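Fondidier Play Food, Fruit Series: Banana, Single
Item no. 613
Sold by Evwood School and Nursery Supply

Overview

The Fondidier single banana is a replica fruit for play kitchens, market stalls, sorting activities and display work. It is sold loose, without a peel mechanism, hook-and-loop seams or magnets. For the cutting version, see the Mirani Slice Fruit range, which uses a different color and a different scale and should not be mixed with this series in sorting sets.

The banana is supplied in one color, pale yellow, with a matte finish. Surface detail is kept low. There are no printed brown spots, no sticker and no green at the stem. Customers who need ripeness stages for a teaching unit should order the Pleltach Ripening Set.

Specifications

Type: replica fruit, one piece
Color: pale yellow
Finish: matte, unpainted
Recommended age: 3 years and up
Sold as: single item or case
Case quantity: 400
Scale: matches Fondidier apple, pear, lemon and orange
Moving parts: none
Batteries: none

Shade may vary slightly between production runs. If an exact match is needed across several classrooms, order the full quantity at one time and write "same run" in the order notes.

Handling and storage

The curve of the banana makes it the least stackable piece in the Fruit Series. In the standard Evwood produce crate, place bananas along the long side with the curves facing the same way, then fill the remaining space with the round fruit. Do not place the play pans or the cash register on top. Pieces stored under load for long periods can take a set.

Keep out of direct sun. Window displays should be rotated monthly.

Cleaning

Wipe with a damp cloth and mild dish soap. Rinse and air dry on a rack. Alcohol wipes may be used occasionally but will dull the surface over time. Do not use bleach, scouring pads or a dishwasher. Check the inside of the curve when wiping, as crayon and modeling clay collect there.

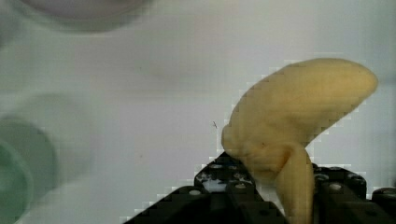

Crayon marks that remain after washing can usually be lifted with a white vinyl eraser. Permanent marker cannot be removed. Pieces marked this way are not covered under the return policy.

Ordering

Single items ship from stock. Full cases ship separately from other goods and may arrive on a different day. Orders above 1000 pieces are quoted individually; use the quote form and include the delivery address and whether a loading dock is available. Quotes requested before noon on Thursday are normally returned the same week.

Replacement pieces for the Fondidier Fruit Basket can be ordered under this item number. The basket itself is listed separately and is not available without fruit.

Returns are accepted on unused pieces in original packaging. Opened cases are accepted only if the inner bags are still sealed.

Related items

Fondidier Apple, Single
Fondidier Lemon, Single
Fondidier Fruit Basket
Pleltach Ripening Set
Evwood Produce Crate, Standard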